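# Cell 2 at Gikthorpe: looking after the snack picker

Gönül Şimşekoğlu keeps the picking cell at the Kidus warehouse in Gikthorpe. It's a single Retska arm on a fixed base, with a suction head and a Michalík vacuum pump bolted underneath. It handles bagged goods, mostly chips and fried mixes, and it does 2,000 picks between services. This page goes with her notes on the Thursday service.

**Cups.** The head carries 12 bellows cups. They come off by hand and go back on dry. Any cup with a split lip goes in the bin, even a short split, and the whole set is changed in January regardless of wear.

**Filter.** Salt and crumbs end up in the inline filter bowl. Unscrew it a quarter turn at a time with the pump off, tap the element out and wipe the bowl with a clean rag. The seal gets a smear of silicone grease — not the bearing grease from the red tub.

**Bag faces.** Most pick faults start at the shelf. A stand-up pouch wants its flat printed panel facing out and its top edge square. If it leans, the cups land on a crease and the vacuum never builds.

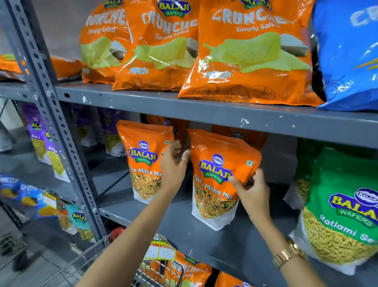

The big pillow bags are harder again. They have more air in them and the film crinkles, so Gönül runs them at a slower approach and lets the head settle for 200 milliseconds before it lifts. Pouches with a clear window get the same setting as the rest, but the scanner exposure has to come down a step or the shine throws the edge off.

**Vacuum check.** With a blanking plate over the cups, the gauge should reach 60 kilopascals and stay there while you walk round to the panel and back. If it drifts, start with the hose at the wrist joint. It rubs on the cable clip and has been replaced twice.

**Re-teach.** After any cup change, jog the arm to the corner pin and touch off again. Save it under the old program name, then run the first tray at quarter speed with the gate shut.

Spare cups and filter elements are in the grey drawer under the panel. Write down what you take.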